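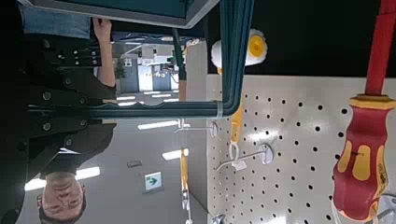
Shared Tool Wall: Frequently Asked Questions

Reading time: 3 minutes

The Murnalis Building provides a shared tool wall for tenants and registered members. The answers below apply to all users of the wall and were last reviewed on January 31, 2024. Questions about workshop hours and keys are covered on separate pages.

Who may borrow from the wall?

Any tenant or member whose registration is current may borrow hand tools. Guests may use a tool when accompanied by the person who signed it out. Registration is handled at the front desk and must be renewed each December.

What kinds of tools are kept there?

The wall is intended for light gardening, painting and general repair. Power tools, ladders and anything that needs a charger are issued from the Ganenari storeroom under a separate agreement.

How should a tool be returned?

Please return each tool to the hook from which it was taken. Wipe the blade or head before hanging it, and check that the handle is secure. A small tool such as the green hand trowel should rest with its wooden handle held in the loop of its wire hook. Paint rollers must be washed and fully dried before they go back on the pegboard.
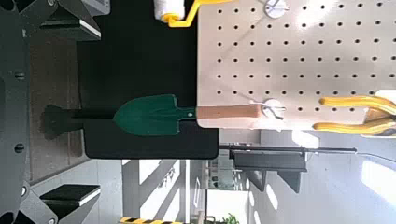

May I move a hook to another hole?

Users are asked not to move hooks. If a tool does not sit well, or if two handles press against each other, report it at the desk and staff will adjust the spacing. Hooks that have worked loose should be handed in – please do not push them back into a worn hole.

How long may I keep a tool?

Hand tools are lent for the same day only. A longer loan requires Form 265, signed before the tool leaves the building.

What happens if a tool is damaged or lost?

Report the matter as soon as possible. Ordinary wear is not charged. Replacement of a lost item is billed to the tenant account at cost, and borrowing is suspended until the report has been filed.

May I donate a tool?

Yes, provided it is clean and in working order. Donations are accepted at the desk and inspected before being hung. The building reserves the right to decline items for which there is no space.

Whom should I contact with other questions?

Please write to Bo-ram Wang, Shared Facilities, Room 1053. Requests are normally answered within two working days.

Related pages
Workshop Hours and Keys
Borrowing from the Ganenari Storeroom
Form 265: Extended Loan Request
Care of Brushes and Rollers

Contact: Shared Facilities, Room 1053 | © 2024 Murnalis Building | Back to top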